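Thread on putting a lining in a flat zipper pouch without the corners going lumpy. Notes from my own sewing table, posted mostly so I can find them again.

Fabric: quilting cotton outside, plain cotton lining, woven fusible on the outer pieces only. Interfacing both layers makes the seam at the zipper too thick for a 70 needle, and I don't like changing needles halfway through a pouch.

Trim the fusible out of the seam allowance before you press it on. All four sides. Takes a minute per piece.

Zipper tabs matter more than the zipper. Cut the tape so the finished length, tabs included, is 1/2 inch shorter than the panel. The side seams then miss the tabs and the corner folds flat.

Despina Sima asked whether the tabs can be left off. They can, but the zipper ends go into the side seam and you get the little dent on each side.

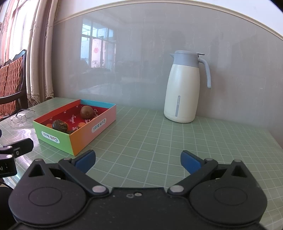
Larkton, 2024-11-30

Continuing from last night. Pressing order, as several of you wanted it: outer away from the zipper, lining away from the zipper, then both together from the right side. Topstitch at 1/8 inch. Stitch length 3.0, up from 2.5 for the construction seams.

Open the zipper at least halfway before sewing the perimeter. I have unpicked that mistake more than once.

At the side seams, push the zipper teeth toward the lining side. The fold should point at the lining on both ends. Check with a pin before stitching – the layers shift when the foot reaches them.

Corners: clip straight across, two threads from the stitching. No notches. For a loosely woven lining, shorten the stitch to 1.8 for the last inch before and after each corner.

Turning gap goes in the bottom of the lining, 4 inches wide, backstitched at both ends. Press the allowance under before you turn it.

Thread is 40 weight for the topstitching, regular all-purpose for everything else. Ovidiu Furtună uses the heavier one throughout and his seams look fine, so take that as preference.

Boxed corners are a separate thread. I still have to redo the measurements for the smaller size.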